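A Banana With Its Own Sticker: An Afternoon at the Bemel Open Day

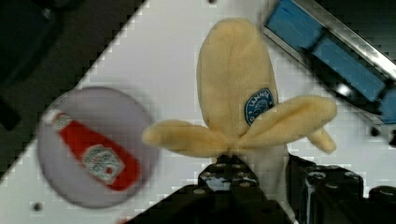

Is a plush toy fair worth the trip if you don't have children with you?

It depends on how you feel about soft fruit. I went alone, stayed past closing and came home with a bag, so you can guess where I stand.

Bemel is a showroom and sample workshop on the edge of Wurnutau, in a building that used to sell bathroom fittings and still has the tiles. Once a year they let the public in, and on 20 January 2025 the public included me, a school group, and a man who wanted to know where the showers had gone. Entry was free. Parking was not, and the machine took coins only, so my visit began in the bakery across the street buying a roll I didn't want.

The theme this year was play food. I had expected wooden carrots that come apart with Velcro. There were some of those, in a corner, looking neglected. Most of the effort had gone into plush, and the piece I kept going back to was the banana. It's pale yellow and fuzzy, shaped as though somebody had started peeling it and been called away, with the peel flopping out in thick, rounded flaps. On its side is an oval blue sticker with a white border that says BANANA in white capitals. I admire that. Real bananas come with stickers telling you the brand and leave the rest to your own judgment.

Mohsin Sethi, who was showing our group around, has strong views on peel. He thinks the flaps ought to be uneven, and he spent a good ten minutes on this while the school group drifted off toward a basket of felt dumplings. His complaint is that toy designers draw a banana as a flower, all petals the same, when anyone who has eaten one knows you get a fat strip, a thin strip and a bit that gives up halfway. I had never thought about it. I have now thought about it on two train rides.

The banana shared its display with a red ketchup bottle, white cap, lying on a round lavender-gray plate. I would not serve this meal. A girl from the school group said she would, and asked for fries.

Upstairs is the pattern room, and it was the best part of the day. The walls are shelved to the ceiling with envelopes, 1126 of them according to the label on the door, each holding the paper pieces for one toy. Adeel Kazmi let us open a few. A pear takes very little. A lobster takes 19 pieces, and the envelope has "never again" written on it in pencil, underlined. He also let us feel the fabric swatches, which are clipped to rings by color. The yellows go on for a surprisingly long time, from something close to butter to a shade I'd call highway sign.

Lunch was in the former tap department. Khattak, the caterer, had brought lentil soup and flatbread for 200 people, and there were clearly more of us than that by one o'clock. I got the last of the soup and a look from the woman behind me that I will carry for some time. The bread was excellent. I ate my bakery roll as well, out of spite.

After lunch there was a talk on stuffing. I wrote down "density matters" and then nothing else for forty minutes, so I can't tell you much, except that the chairs were stuffed with very little.

The shop is by the exit, naturally. Prices run from pocket money to a giant watermelon at 317, which was sitting in an armchair and had the better seat. I bought a pear and a pair of peas.

If you're going next time: the Vutach bus stops right outside and saves you the parking machine. Do the pattern room first, before the stairs get busy. There's a smaller event planned in September, all vegetables, and Mohsin is already worried about the artichoke.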